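Sprechnotizen, Vortrag Greifervergleich in der Simulation
Projekt Pistance, Standort Baltovberg

Folie 4: Versuchsumgebung
Begrüßung entfällt, direkt zum Aufbau. Simulierte Küchenzeile, Parallelbackengreifer, 2 Kameraperspektiven.

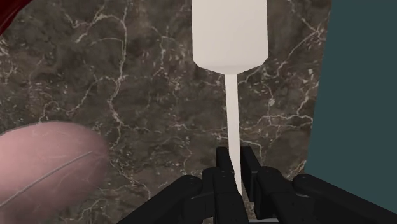
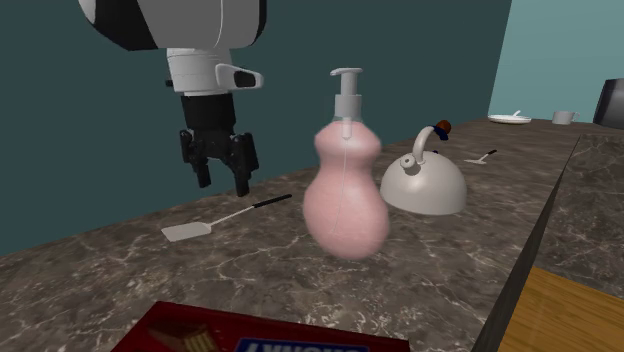

Folie 5: Vorgehen
Verglichen werden die Regler Skultton und Gbeho. Je Regler 25 Durchläufe, identische Startposen. Gewertet wird, ob der Gegenstand nach dem Anheben gehalten wird.

Folie 6: Zwischenstand
Rechenzeit je Durchlauf etwa 37 Sekunden. Schmale Griffe gesondert ansprechen. Die Reibwerte sind noch nicht abgeglichen; Rückfragen hierzu bitte in die Diskussion verweisen.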